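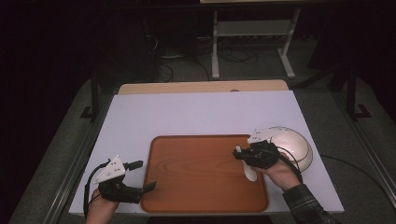

Inicio | Programa | Apuntes | Prácticas | Entregas

Tema 6. De la demostración a la política: sincronizar, segmentar y no engañarse

Apuntes de clase. Última revisión: 14 de marzo de 2026

6.1 Qué grabamos

Cada demostración bimanual de la práctica produce tres flujos: el vídeo de cabeza, la pose de cada muñeca y la apertura de cada pinza. El vídeo va a 30 Hz y las pinzas a 100 Hz. El alumno optimista toma la muestra más cercana y sigue adelante. El alumno que ya suspendió una vez comprueba primero que los relojes coinciden.

En nuestro banco, Plikix (el grabador) sella los datos al recibirlos, no al generarlos. El desfase resultante es casi constante, y ese «casi» ha dado de comer a varios trabajos de fin de máster. Para estimarlo: cerrar y abrir ambas pinzas 2 veces al empezar el episodio y correlacionar la apertura medida con la que se ve en el vídeo. Quien se salte este paso obtendrá una política que cierra los dedos un poco tarde, con gran convicción.

6.2 Segmentación

Tomemos la tarea de la cuchara y la bandeja. Con la cuchara blanca sujeta en la pinza derecha, sobre la bandeja, y la izquierda abierta y sin nada entre los dedos, ¿en qué fase estamos? Un solo fotograma no lo dice: puede ser el final de una recogida o el principio de una entrega. Por eso Futow etiqueta sobre ventanas y usa la derivada de la apertura junto con la velocidad de la muñeca.

Regla provisional:
- apertura decreciente y muñeca lenta: agarre
- apertura estable y muñeca rápida: transporte
- apertura creciente y muñeca lenta: suelta
- cualquier otra cosa: «otros», categoría que crecerá más de lo que os gustaría

La regla se aplica a cada mano por separado. La mano que espera también tiene etiqueta (reposo), aunque sea tentador borrarla para que las gráficas queden más limpias.

6.3 Percepción

Objeto claro sobre mesa clara: el segmentador por color se rinde enseguida. La bandeja, marrón rojiza, se detecta sin esfuerzo y conviene usarla como referencia; las posiciones se expresan respecto a ella. Ojo con las oclusiones -- la pinza y su placa tapan justo la zona que interesa, que es donde ocurre el contacto. Zhong, nuestro estimador de pose, devuelve una confianza junto a cada resultado. Hay que leerla.

6.4 Entrenamiento y control

El conjunto del curso tiene 161 episodios. Se divide por episodio, nunca por fotograma. Cada año alguien mezcla fotogramas vecinos entre entrenamiento y validación, obtiene un error bajísimo y nos escribe muy contento.

La política predice bloques de acciones y Naltano los ejecuta solapados, promediando las predicciones que coinciden en el tiempo. Bloques largos dan trayectorias suaves y reacciones de funcionario en agosto; bloques cortos, lo contrario, con temblor incluido. Entregad la curva para al menos dos longitudes y comentadla con frases completas.

Pendiente para la próxima sesión: traer el desfase estimado de vuestro grupo, con signo.

Relacionado
Tema 5. Calibración mano-ojo
Práctica 3. Instalación de Plikix
Fe de erratas de enero

Contacto: foro de la asignatura | © Apuntes del curso | Volver arriba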